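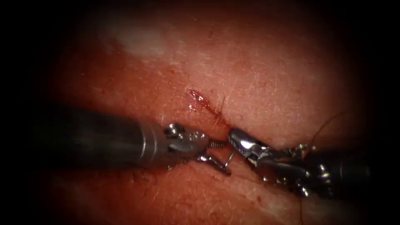 Needle pass between the two wrists on Lorna, the suturing cell at Drodside.

Lorna is down for service every second Sunday. The cell's two arms have now logged 1,207 closures, and Simone Lins, who maintains it, changes the drive cables by count. Each instrument carries its own set, run through the shaft and over small pulleys in the wrist. The limit in the cell's manual is 2,000 cycles. Lins works to a lower figure.

The job begins with tension. With the arm parked, she fits the instrument to a bench block, drives the wrist to each end of its travel and reads the motor current. A slack cable shows as a dead band on reversal. Anything over 10 counts of encoder travel before the jaw moves, and the instrument comes off.

Jaws are next. One side is run closed and the other open, and the serrations are checked under the cell's own optics. Worn teeth let a needle roll, and a rolled needle enters the tissue at the wrong angle.
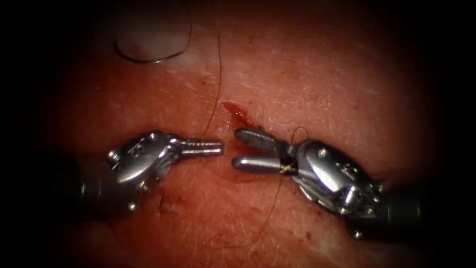 Setting the arms to each other

Both arms are then registered to a common origin. Lins uses a steel ball on a post, touched by each tip in turn from several directions. The software, Prururus, fits the two sets of readings and reports the mismatch in microns. At the last service it gave 51, inside the limit. A failed fit usually means a collar that has not seated.

After registration come the trial stitches. Thread is the common source of faults. It can catch behind a pin or ride up over the wrist, and the force reading drifts before anything else does. The log for each stitch is kept with the instrument's serial number.

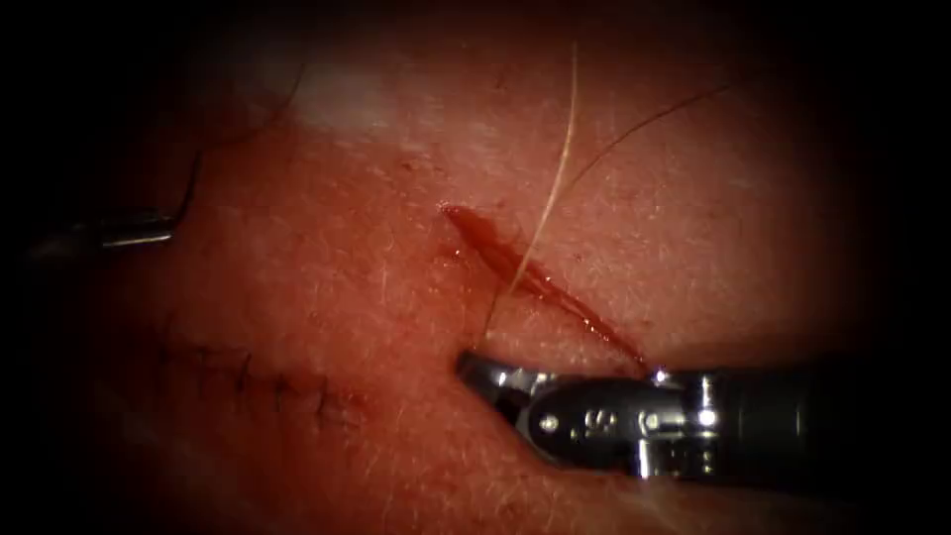 Kane Gilchrist would rather see the cables changed on hours than on closures, arguing that an arm holding tension at rest wears too. Lins has started recording both.

The last item is the light. The Frei lamp is set low enough to keep glare off the needle path, then locked. The covers go back on the arm bases and the count is entered on the service sheet. 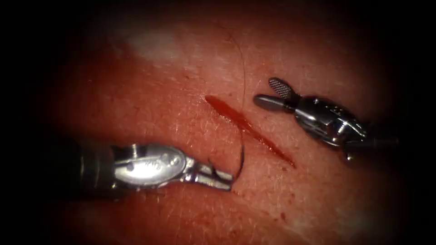 Needle driver, left, and open grasper on either side of the cut.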